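Trier la vaisselle légère et les emballages dans un bac métallique à parois inclinées

Fiche pratique Cornatero, rubrique Rangement et tri

Niveau : débutant
Matériel : un bac en métal à parois inclinées, une table stable, deux caisses de destination, un chiffon microfibre, du liquide vaisselle

Le bac métallique à flancs inclinés sert de zone tampon entre le débarras de la table et le rangement définitif. On y dépose en vrac assiettes, barquettes et restes d'aluminium, puis on trie en une seule passe. La présente fiche décrit la préparation du bac, la disposition des pièces et l'ordre de reprise. Elle vaut pour la vaisselle non cassante. Pour le verre et la porcelaine, voir la fiche consacrée au bac garni de feutre.

1. Choisir et poser le bac

Le modèle Lundura en inox 316 convient à un usage quotidien et supporte les détergents courants. Le Kurlow, en acier galvanisé, est moins cher mais marque plus vite au contact des aliments salés. Dans les deux cas, vérifier que le fond est plan : un fond voilé fait glisser les pièces vers un angle et complique la reprise.

Poser le bac sur un plateau horizontal dont la hauteur permet d'atteindre le fond sans plier le dos. Sur une table en bois, intercaler un tapis antidérapant si le bac se déplace sous la poussée de la main. Laisser un dégagement d'environ 36 cm du côté où l'on travaille. Le bord supérieur doit rester accessible sur deux côtés au moins.

2. Préparer les pièces

Racler les restes alimentaires avant le dépôt. Vider les liquides : ils s'accumulent dans les angles du fond et collent les feuilles d'aluminium au métal. Ne pas empiler les barquettes à ce stade, même identiques.

Le bac se charge par petites quantités. Au-delà d'une seule couche, les pièces plates passent sous les autres et la reprise demande deux manipulations au lieu d'une.

3. Répartir selon la forme

Les pièces plates et rigides se posent à plat, au fond, contre la paroi la plus éloignée. Les pièces creuses et allongées s'appuient contre une paroi latérale, dans le sens de la longueur, creux tourné vers le haut. Les éléments froissés restent au milieu, dégagés de tous côtés.
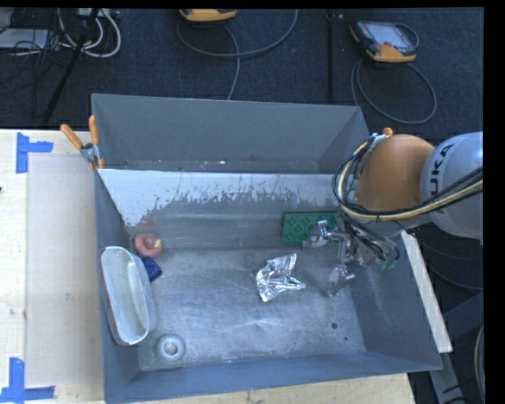

Répartition dans le bac : plaque verte à relief contre le côté éloigné, feuille argentée froissée au fond, barquette ovale le long de la paroi gauche.

L'inclinaison des parois est utile pour les pièces creuses : le rebord supérieur s'écarte du fond et offre une prise franche. Une barquette posée au ras du fond, en revanche, se saisit mal par la tranche. Si elle bascule, la décaler vers le milieu de la paroi et réduire l'angle.

Pour les surfaces moulées à motifs, orienter le relief vers le haut. Les creux retiennent les miettes et se contrôlent d'un coup d'œil avant la sortie.

4. Reprendre les pièces dans l'ordre

Commencer par l'aluminium. Le saisir par une pointe saillante, sans l'écraser contre le fond, puis le déposer dans la caisse de recyclage. Une feuille très souillée part aux ordures ménagères ; pour les autres, se reporter aux consignes de la commune.

Passer ensuite aux barquettes. Les prendre par le bord supérieur, les redresser, puis les sortir à la verticale.

Terminer par les plaques et les assiettes. Soulever d'abord un petit côté, glisser les doigts dessous et ramener la pièce vers soi. Une pièce plate qui adhère au fond se décolle avec un peu d'eau tiède. Ne pas utiliser de lame.

5. Nettoyer le bac

Rincer, passer une microfibre avec une goutte de détergent, rincer à nouveau, essuyer. Insister sur la jonction entre le fond et les parois, où se logent les fragments d'aluminium. Les éponges abrasives rayent le métal et sont à proscrire sur le Kurlow.

Défauts fréquents

Les pièces glissent vers un même côté : la table n'est pas de niveau. Caler les pieds.

L'aluminium se déchire à la reprise : il a été tassé sous une autre pièce. Le déposer en dernier.

Le bac résonne à chaque dépôt : placer sous le fond les patins Villanueva, référence 333, un par angle.

Des taches brunes apparaissent dans les angles : séchage insuffisant. Stocker le bac retourné, légèrement surélevé.

Voir aussi : Fiche 2, Choisir ses caisses de destination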